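Home & Table | Small Spaces
4 min read
1 May 2020
By Yeshi Demissie

The Mug Problem

Everybody has too many. Gift mugs, office mugs, the one from Walton with no handle. Mine lived on a shelf over the sink until November, when the shelf came down. Two broken, rest chipped. So, a rack.

Wire, black, with legs. Cheap enough. You set it on a board or straight on the counter and the air gets under everything. Gemechu Assefa, who runs the kitchen shop Belay, sold 300 of them last year and still keeps his own cups in a drawer.

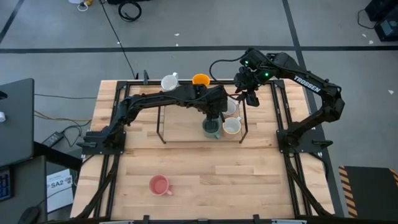
A wire rack on a plywood board, with mugs in mixed colors.

First job is getting everything out. All of it, on the table, upright, where you can see what you own. Feels like a yard sale. Do it anyway. Orange next to polka dots next to something your aunt painted. Willy Dijkstra did hers on a butcher block and found out she had 101, counting the basement. She has since stopped counting.

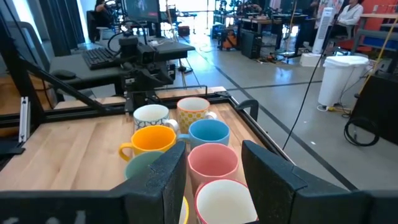 Out on the table: dots, a dark blue pattern, a faceted pink rim.

Now sort. Not by color, that comes later if ever. By handle. A big loop eats space and a small one doesnt, and two big loops side by side will fight. Turn one toward you, next one sideways. Try it, swap, try again.

Stacking is the other temptation. I stack. Yellow on blue, pink off to one side waiting its turn.
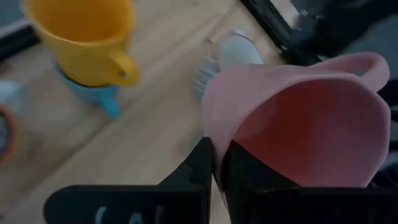
Mitiku Kumsa is against it, he's a potter and says glazed rims were never meant to carry anything. Fine for plastic, he'll give me that much. For ceramic he wants one layer and a bit of patience. His own are from a kiln in Totinent and he washes them by hand, one at a time, radio on.

So one layer. Back row first, then the front. Tall ones at the back if you have tall ones. Close together is OK, touching is OK, just don't force the last one in. If it wont go it lives somewhere else.
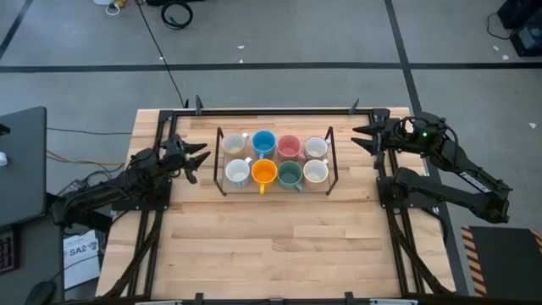 What to do with the leftovers

Pencils. Cuttings. A toothbrush. Gebremedhin Seyoum plants basil in his and loses half of it evry winter. Or box them up and give them to whoever is moving out next, they'll need mugs.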